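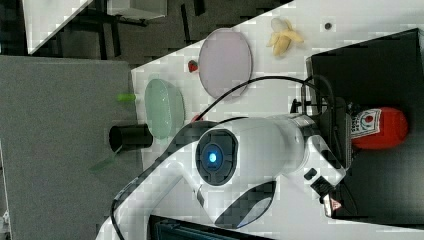 Fig. 1. The arm at the toy kitchen table.

Does a messy table teach a robot more than a tidy one?
Project report, Nuria Gidey
Robot Learning Lab course, Nernmont

I went into this project thinking the hard part would be the training. It was the table! My question was simple enough: if you show an arm how to do a pick-and-place job, does it help to move the other stuff on the table between demonstrations, or does that only confuse it? Everybody I asked had an opinion and they didn't match, so it seemed worth a semester.

The job was always the same one: pick up the ketchup bottle from the top of the toaster oven and put it down on the lavender plate. I drove the arm by hand for all the demonstrations, using Kostilent, the control software our lab runs, and recorded 125 of them for each version of the training set. In the first version (I called it Fixed) everything went back to the same spot before every run. In the second (Shuffled) I moved the plate, the colander, the bowl and the fruit wherever I felt like putting them, as long as the arm could still get to the plate without knocking something over. The oven stayed put in both.

Putting things back in the same spot is harder than it sounds. I started with pencil marks, which rubbed off, and then I switched to a reference photo on my laptop with the live camera view laid over it at half strength. When the two strawberries stopped looking like four strawberries, I was good to go. 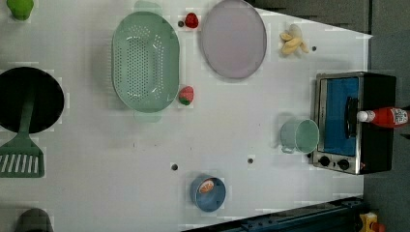 Why not just clear the table and train with the bottle and the plate alone?
Because a kitchen has other things in it, and I wanted to know how the arm copes when those things have moved.

For testing I used the same policy network for both sets, with the same number of training steps and the same settings. I wrote out a list of test layouts ahead of time, none of them used in training, and ran each policy through 20 trials. A trial counted as a success if the bottle ended up resting on the plate and the arm had let go. Bottle half on the rim and half on the table – that's a fail. I was strict about it because I was rooting for Shuffled and didn't trust myself.
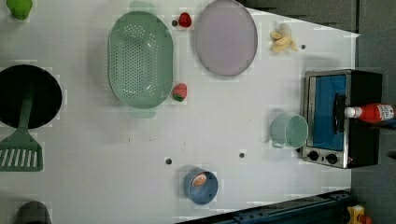 Mesfin Feyisa read my draft at this point and wrote in the margin that my two sets differ in more than layout: when I shuffle things, I also drive differently, slower and with wider detours, so the policy may be learning from my detours. I think he's right, and I don't have a clean way to pull the two apart with the data I've got.

Anyway, the numbers. Shuffled got 12 out of 20. Fixed got 7. Most of the Fixed failures had the same look: a perfectly nice grasp, a confident swing across the table, and then the bottle released over the place where the plate used to be. The Shuffled failures were more of a mixed bag, mainly bad grasps near the cap end and a couple of runs where the arm hovered until the timer ran out.

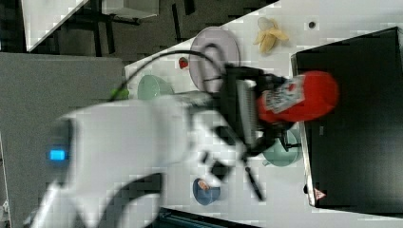

What I'd change next time

First, more trials. With 20 per policy, a few lucky grasps could shrink that gap a lot, so please read it as a hint. Second, I'd drive the Fixed set with the same slow detours, which would answer Mesfin's point. I'd also like to let the oven move, since both policies could simply memorize where the bottle starts and I'd never catch them at it.

The recordings and the list of test layouts are in the Skuditz folder on the lab drive, with my driving notes in the same place.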